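Visit to the Elivus workshop in Fesdale

Posted Dec 2, 2024

The train to Fesdale was late, so I missed the coffee and the first talk. I came into the Elivus workshop when the group was already standing at the bin picking cell, and Tahira Kazmi was in the middle of explaining why the bin has the most repairs of all the parts.

She looks after this cell together with one colleague. In October they had to stop it for six days. The bars kept sliding into the same low place, the gripper finger came down on the metal again and again, and small errors in the height added up. They did not find one big fault. They checked the finger pad, then the calibration, then the position of the bin, and corrected a little in each.

What I liked is that the setup is quite simple. The bin stands on a wooden table and has a sloped metal panel inside, so that bars roll away from the back wall. A spring clamp with orange handles holds on to one corner of the rim. I asked if a clamp is enough, and Tahira said that for a fixed product she would use bolts, but they still change the bin too often for this. 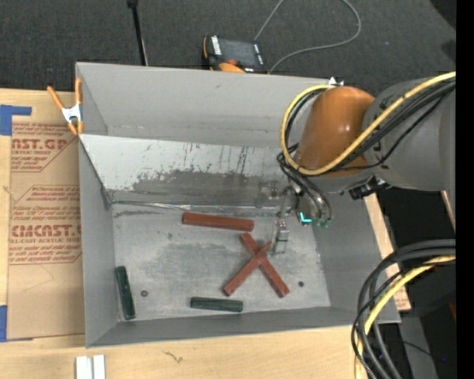 The cables were the second subject. On the arm they follow the outside of the joint, and every loop must be long enough for the farthest reach into the bin but must not touch the rim. Tahira moves the arm slowly to all corners with the pendant after each change and watches only the cables. The check takes 11 minutes. She does it also when she changed only one cable tie.

The finger pad is replaced after 2,000 picks, even if it looks good. They tried pads from two suppliers, Kotian and Garis, and stayed with Garis, mostly for the delivery time. Worn metal on the slope is left as it is. A new panel would reflect more light, she said, and then the vision settings must be done again.

I wanted to ask also about the dust under the table, but the next group was waiting at the door. Slides from the first talk should be sent to all visitors. I have not received mine yet.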